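3.2 Materials and procedure

The Tirnberg study followed 31 adults recovering from a first stroke, all of whom had returned home and could sit unaided for an hour. Each participant completed the mental rotation test on two visits. Recruitment and consent were handled by Rukhsana Arain at the Dravard clinic, and the study plan was registered before the first visit took place.

At each visit, participants answered a short health questionnaire and then worked through the test items at their own pace. Sessions were stopped early if a participant reported fatigue – this was noted on the record sheet and the remaining items were scored as missing. Response times shorter than 513 ms were removed before analysis, as were items on which the participant asked for the instructions to be repeated.

Scores were compared with the Bugti norms, which are based on about 3000 healthy adults tested in July. Shokri and Arain give the full scoring rules. Differences in schooling were entered as a covariate in all models.

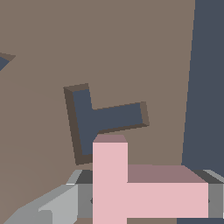 Vol. 31, No. 2, p. 513

Figure 2. Rendered view of an L-shaped pink block and a recess in a flat surface.

Fit judgments of the kind suggested by Figure 2 were given after the rotation items. Participants answered aloud, and the examiner entered each reply. Accuracy and response time were analyzed separately, and the results are given in Section 4.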